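プリッドポート市民バスケットボールリーグ 利用者相談ページ
延長戦に入った場合のチームファウルと個人ファウルの扱いについて
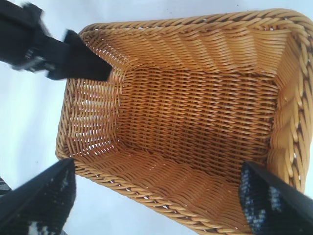

担当:プリッドポート・バスケットボール協会 競技運営部 規則係

受付番号 3446
分類:競技規則/記録・テーブルオフィシャルズ
状態:回答済み(回答3件)

質問

市民リーグ2部に所属するヴィステンというチームで、今季から記録を担当しております。先日のマーコウとの試合において、第4クォーター終了時に71対71の同点となり、延長戦が行われました。その際の記録方法について疑義が生じましたので、ご教示をお願いいたします。

第4クォーターの終了時点で、当チームのチームファウルは4個に達しておりました。私は延長戦の開始に伴い、クォーターの間と同様にチームファウルが初めから数え直しになるものと理解し、表示を戻しました。ところが、延長開始後ほどなく当チームの選手がドリブル中の相手選手に対してファウルを犯したところ、審判から相手チームにフリースロー2本が与えられました。相手選手はシュートの動作中ではありませんでした。

試合後に審判の方へ確認いたしましたが、次の試合の準備が始まっており、「延長は第4クォーターの続きです」とのご説明のみをいただいた次第です。つきましては、次の点についてお尋ねいたします。

(1)延長戦に入った場合、チームファウルは引き継がれるのでしょうか。
(2)個人ファウルについても同様でしょうか。第4クォーターまでに4個を記録していた選手が延長で1個を加えた場合、退場となりますか。
(3)タイムアウトのうち、後半に使用しなかったものを延長で使用することは可能でしょうか。
(4)延長戦の開始時に、ジャンプボールは行われないのでしょうか。当日はスローインで始まりましたが、チーム内で意見が分かれております。

なお、当該試合の結果に異議を申し立てる趣旨ではございません。次節までに、チーム内の記録手順を改めたいと考えております。

回答1(一般利用者)

以前、別の地区で記録を担当しておりました。チームファウルは延長になると戻すものと記憶しております。少なくとも私どもの地区では、器具の表示を毎回ゼロにしてから始めておりました。ただし、かなり以前のことであり、地区独自の申し合わせであった可能性もございます。個人ファウルは戻りません。タイムアウトについては分かりかねます。

回答2(規則係 スゲン・ルビス)

ご質問をいただきありがとうございます。当リーグは、大会要項に特別の定めがある場合を除き、国際的に用いられている競技規則に準拠して運営しております。以下、順にお答えいたします。

(1)について
引き継がれます。延長時限に犯されたチームファウルは、すべて第4クォーターに犯されたものとみなされます。したがって、第4クォーター終了時に4個に達していたチームは、延長の開始時点から罰則の対象となります。ご質問の場面では、ボールをコントロールしていない側のチームによるファウルであり、相手チームにフリースロー2本を与えた審判の処置は正当です。一方、ボールをコントロールしているチームの選手が犯したファウルには、この罰則は適用されません。2回目の延長に入った場合も、数え直しは行いません。
回答1にある「表示をゼロに戻す」取扱いは、当リーグでは認めておりませんのでご注意ください。

(2)について
個人ファウルは試合を通じて累積いたします。4個を記録していた選手が延長で5個目を宣せられた場合、その選手は以後の競技に参加することができず、速やかに交代しなければなりません。記録担当者は、5個目を確認した時点で直ちに審判へ知らせてください。

(3)について
使用できません。後半に残ったタイムアウトは延長に持ち越されず、各延長時限につき、各チームに1回のタイムアウトが新たに認められます。1回目の延長で使用しなかった分を2回目の延長に加えることもできません。スコアシートの未使用欄は、所定の方法により2本の横線で消してください。

(4)について
ジャンプボールは行いません。延長時限は、オルタネイティング・ポゼション・ルールにより、次にボールを与えられるチームのスローインで開始します。矢印の向きは第4クォーター終了時のものをそのまま用い、スローインが終了した時点で反転させてください。攻撃するバスケットも第4クォーターと同じであり、両チームが入れ替わることはありません。

補足
延長時限は1回につき5分とし、開始前に2分のインターバルを置きます。このインターバル中に宣せられたファウルは、次に始まる延長時限に起こったものとして扱われます。
器具の操作にも一点ご留意ください。ラーマン体育館に設置されている表示装置は、時限を進めるとチームファウルの表示が自動的に消去される設定となっております。延長に入る際には、担当者が手動で第4クォーター終了時の個数を再入力し、スコアシートと照合のうえ主審に報告願います。表示とスコアシートが相違する場合は、スコアシートの記載を優先いたします。

回答3(一般利用者)

関連する事項として申し添えます。2月の記録講習会では、延長中の得点の記入方法についても説明がありました。ランニング・スコアは第4クォーターの続きから記入し、途中で欄を改める必要はありません。延長時限のファウルを記入する色は第4クォーターと同じものを使用するようにとのことでした。私どものチームでは、再入力を忘れないよう、タイマー係と記録係の双方が声に出して個数を確認しております。
講習会の受講料4000円は、登録チームの記録担当者であれば協会の補助の対象となるはずですが、今年度の取扱いは確認しておりません。

質問者からの追記

詳細なご回答をいただき、誠にありがとうございました。表示を戻した私の処置が誤りであったことを理解いたしました。当日の審判の方には、チームの代表を通じてお詫びを申し上げます。チーム内の手順書には、延長前の再入力と照合を加えることといたします。

規則係より
受講料の補助は今年度も継続しております。申請書は競技運営部の窓口で配布しておりますので、受講証の写しを添えてご提出ください。本件への回答の受付は終了いたしました。類似のご質問は、受付番号を記載のうえ新規に投稿してください。

最終更新:2020年10月23日

関連する質問
・ハーフタイム中に宣せられたテクニカルファウルの記録欄について
・オルタネイティング・ポゼションの矢印を誤って表示した場合の訂正
・選手の番号を誤って記入したスコアシートの取扱い
・没収試合における得点の記載方法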